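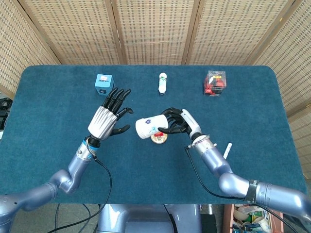
4.2. Biombos, panos e a promessa de conforto acústico

A literatura comercial sobre salas de trabalho partilhadas repete há anos que basta introduzir materiais macios e divisórias leves para que a fala dos vizinhos deixe de incomodar. Combinações como a da Figura 3, com um pano de aspeto feltroso sobre a mesa e um biombo entrançado por trás, surgem nesses catálogos como solução de baixo custo. Os dados que recolhemos não sustentam tanto entusiasmo.

O primeiro problema é físico. Um entrançado com aberturas deixa passar boa parte do som, e um biombo desta família dificilmente funciona como barreira abaixo dos 3000 Hz, onde se concentra quase toda a energia da voz. O pano sobre o tampo pode atenuar o ruído de pousar objetos, mas a sua área é pequena face à do teto e das paredes. A folha técnica da Feliven indica uma melhoria «percetível» sem especificar o volume da sala de ensaio nem a posição da fonte. A da Stillex apresenta valores por banda, embora obtidos com amostras encostadas a uma parede rígida, montagem que não encontrámos em nenhuma das salas visitadas.

O segundo problema é de método. O inquérito Eveck, a fonte mais citada a favor destas soluções, reúne 1412 respostas, todas posteriores à instalação e sem grupo de comparação. Quem responde sabe que a sala foi alterada e sabe também o que se espera que diga. O protocolo Ruiz-Ortega tenta corrigir o enviesamento com uma medição prévia, mas fixa-a em 270 segundos por sala, duração insuficiente para captar a variação entre uma manhã calma e uma tarde de reuniões. Aplicámo-lo mesmo assim, por falta de alternativa validada, e as diferenças entre repetições na mesma sala foram da ordem das que se atribuem ao biombo.

Resta o efeito visual. É plausível que deixar de ver quem fala reduza a irritação, ainda que o nível sonoro se mantenha, e alguns comentários abertos apontam nesse sentido. Não dispomos, porém, de desenho experimental que permita separar as duas coisas, e desconfiamos de quem afirma tê-lo feito com questionários de satisfação.

Figura 3. Mesa de cantos arredondados coberta com pano verde-azulado escuro e biombo entrançado em segundo plano.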